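Progress report to the Vandholm Fund
Project: Basten tenant repair advice line
January 21, 2019
Prepared by Rehema Minja

The advice line has been open since November. In that time we took 438 calls from renters in Basten and the Hoàng buildings. Most were about heating, leaks and deposits. Calls about mold went up once the weather turned, and these take longer because we usually have to write to the landlord more than once.

Xuân Mai now covers the evening shift. We trained 2 new advisers, and both are taking calls without supervision.

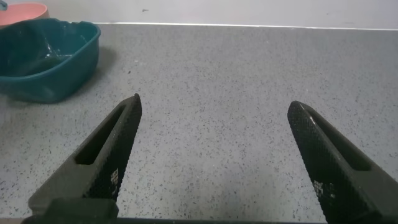
The printed repair guide is behind schedule. The first draft was too long and the section on withholding rent had to be rewritten after legal review. We have ordered 100 copies of the short version for the library and the clinic. The full guide will follow in the spring.

Spending is within budget except for phone charges, which ran 15 percent over. We moved money from travel to cover this and are asking the provider for a flat rate.

Next quarter we plan to start a call-back list for people who reach voicemail, and to finish the letter templates in Vietnamese and Swahili. We would like your approval to keep the evening shift going through June.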